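**Stiltidau's new show promises risk, again**

The theater company Stiltidau will open its next piece, *Pangilinan*, at the Roletti in April, and the press release is already calling it "a reckoning with what we buy." We have heard that one before. The company's last three shows were also reckonings, and the most recent let its audience out after 39 minutes with a tote bag.

Director Annelore Hellwig says this one is different. There is no script, the cast of three was picked by lottery, and each night 25 people will be asked to give up one household item for good. What happens to the items is not explained. Hellwig calls that "part of the contract." Nele Brinkmann, who left the cast after the first week of rehearsals, calls it "homework we never finished." 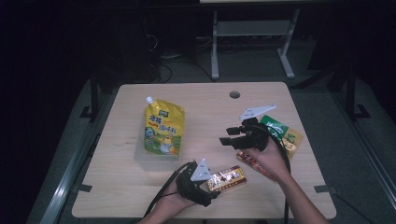 *A yellow spout pouch resting on a clear plastic box.*

The Roletti, for its part, is keeping calm. Programmer Fergus Drummond says advance sales are "healthy" but would not give a number. He also would not say whether the show has an ending yet – Hellwig told a preview audience in Stokum that it may not need one.

Tickets are on sale now. The tote bag is extra.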